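I had been pestering my brother-in-law about the Pullunon noodle works for a good two years before he finally got us on the list for one of their September open days. They make fresh rice noodles there, the wide silky kind you get in a bowl of boat noodles if you're lucky, and I have been buying them by the armful from the cooler at Benavides (the little market near my dentist, which is the only good thing about having a dentist). So when the email came through saying we had two places on the early tour, I may have squealed a little.

Early meant early. We had to be at the gate at 5:15 in the morning, hairnets on, jewelry in a little plastic tub. The noodles go out on the trucks before breakfast, so if you turn up at a civilized hour all you get to see is people hosing down the floor.

Our guide was Pichit Nilsuwan, who runs the steaming line and has the quietest voice I have ever heard in a room that loud. I spent the first ten minutes more or less glued to his shoulder. He started us off with the rice, which I had never given much thought to. They use an older crop, stored for months, and he was very firm about this. New rice makes a sticky, sulky sheet that tears when you fold it. Old rice drinks up the water and behaves. It gets soaked overnight and then ground wet between stones, and what comes out looks exactly like heavy cream. I wanted to put my finger in it so badly.

Then the steaming, oh my goodness. The batter runs down onto a moving cloth belt in a thin white layer and disappears into a long steel tunnel, and a couple of minutes later it slides out the far end as one endless, glossy, wobbling sheet. The smell is like opening the rice cooker at home, only it's coming at you from every side. A woman brushes it with oil as it goes by and another one folds it, flip flip flip, without looking down. They let me try the folding. I got through three folds before mine went over the side of the table, and I was gently moved along.

The steamer itself is a big Fakberg machine, older than some of the people working it, and Pichit told us they still keep a drawer of spare belts because it is such a pain to get new ones. On a normal morning they fill 382 crates, and before the holidays it's a lot more than that. I asked how many they lose to tearing and he just smiled and pointed at a bucket. The torn bits go home with the staff. I have never been so jealous of a bucket.

After the tour we all got a bowl of noodles in the tasting room upstairs, which was worth the alarm clock all on its own. Just noodles still warm from the belt, a spoon of sweet soy, fried garlic, some scallion and a chili vinegar that made my eyes water. So soft, with that little bit of bounce at the end! I had seconds. My brother-in-law had thirds, but he would like me to say he's a tall man.
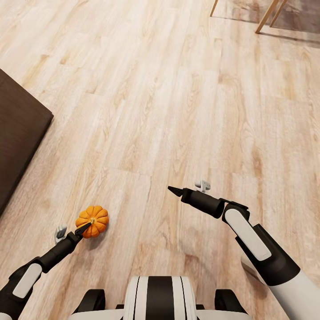
The shop downstairs opens at seven and you should absolutely bring a cooler bag, which I did not. Fresh sheets are sold by weight, uncut, and they'll slice them for you to any width if you ask. I also came away with a jar of the chili vinegar and a bottle of Hesetti soy that I'd never seen before (darker and a touch more molasses-y than my usual one, and lovely on a fried egg, as I found out the next day).

One tip from Pichit that I've already used twice: do not put them in the fridge if you're eating them the same day. They go stiff and crack when you try to pull them apart. Leave them on the counter, covered, and if you do end up with a cold hard brick of noodle, steam it for a few minutes and let it rest before you touch it. I had been running mine under the hot tap all this time and wondering why my pad see ew looked like confetti.

The open days cost nothing but you do have to sign up, and the spring list is already open. Wear closed shoes, the floor by the grinders is slick.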